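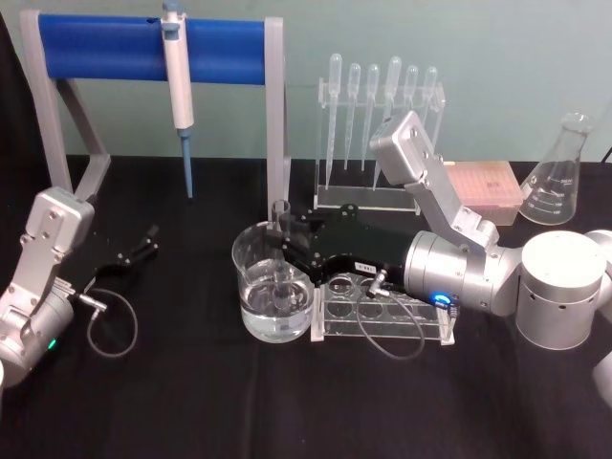
Skitberg Groundwater Nitrate Monitoring
Progress report, second reporting period
Prepared by Yaneth Usuga, project lead
Field coordination: Ottar Solberg

1. Status

Sampling of private and shared wells in the Skitberg basin continued through the period on the schedule agreed at the start of the grant. The well network is complete, the laboratory work is current to the end of August, and the first version of the basin map is in internal review. Two items are behind plan: the Jostby piezometers and the land use layer for the upper basin. Both are discussed below. No change to the end date is requested.

2. Well network

The network now consists of 90 wells. Most are drilled household wells in the lower basin, with a smaller group of dug wells along the Stikden road. Access agreements have been signed for all of them and run through the end of the project. One owner near Arango withdrew in the spring after selling the property. The new owner has agreed to take part, and the well keeps its original number in the database.

Wellhead condition was recorded on the first visit to each site. The most common defect was a cracked or missing sanitary seal. Owners were notified by letter, with the county's guidance sheet enclosed. Repairs are not funded by this grant, and we do not track them except where a repair could change a sampling result. In those cases the date of the repair is entered as a comment on the record for that well.

3. Sampling

A total of 262 samples were collected in the period, including field blanks and duplicates. Each well is purged until temperature and specific conductance are stable over three consecutive readings. Samples for nitrate are filtered on site, kept on ice, and delivered to the laboratory the same day. Dug wells with slow recovery are purged to the extent possible and left to recover before sampling. This procedure was added to the field manual in June after discussion with the owners on the Stikden road, several of whom had concerns about running short of water during dry weather.

The conductance probe was replaced midway through the period. The old and new probes were run side by side at 12 wells before the changeover. The difference was small and consistent in direction, and no correction has been applied to the earlier data. The paired readings are stored with the calibration records and can be supplied on request.

4. Laboratory work

Nitrate is determined by colorimetry after cadmium reduction. Calibration standards are prepared fresh for each batch, and a check standard is run at the start and end. Batches in which the closing check standard falls outside the control limits are rerun in full. This happened once in the period, in a July batch, and was traced to an exhausted reduction column. The column was repacked and the batch repeated within the holding time.

Duplicates agreed within the limits given in the quality plan, with the exception of one pair from a dug well that carried visible sediment. Both values have been flagged and are excluded from the summary statistics. Field blanks were below the reporting limit throughout.

5. Preliminary findings

These results are provisional and should not be circulated outside the review group.

Nitrate concentrations are low in the deep drilled wells and show little change between rounds. Higher values occur in shallow wells downgradient of the cultivated terraces at Arango, where concentrations rose after the spring rains and then declined over the summer. The pattern is consistent with leaching from fertilized fields, although septic systems are present in the same area and cannot be ruled out on nitrate data alone. Chloride and boron will be added at selected wells in the next round to help separate the two sources.

The dug wells along the Stikden road are more variable. Neighboring wells can differ considerably, and well depth explains only part of the difference. Construction records for this group are poor. We intend to measure total depth directly where the owner permits the pump to be lifted.

6. Items behind plan

Jostby piezometers. The plan calls for 3 piezometers on the public land at Jostby. The drilling permit was issued later than expected, and by then the contractor had committed the rig elsewhere. Drilling is now set for September. The water level record at Jostby will therefore begin after the summer low, and the first full seasonal cycle will not be available until the final report.

Land use layer. The parcel data received for the upper basin use an outdated classification that does not distinguish pasture from hay. Ottar Solberg is recoding the affected parcels by hand from aerial photographs, with field checks where the photographs are unclear. The work is slower than a direct import but does not hold up sampling.

7. Budget

Spending is below the projected level, mainly on account of the delayed drilling. Laboratory consumables are slightly over budget - the additional cost is for filters and cadmium granules - and the excess has been covered from the travel line as permitted by the grant terms. The unspent drilling funds remain committed to the Jostby contract.

8. Next period

Planned work includes the fall sampling round, installation and development of the Jostby piezometers, the added chloride and boron analyses, and completion of the land use layer. Individual result letters will be mailed to well owners once the summer data have passed review. Owners with a result above the drinking water standard have already been contacted by phone and offered a repeat sample.

One decision is needed from the funder. The access agreements allow us to publish well locations only at reduced precision, and the draft map currently displaces each point by up to 90 meters. Please confirm that this is acceptable for the public version before the map goes to layout.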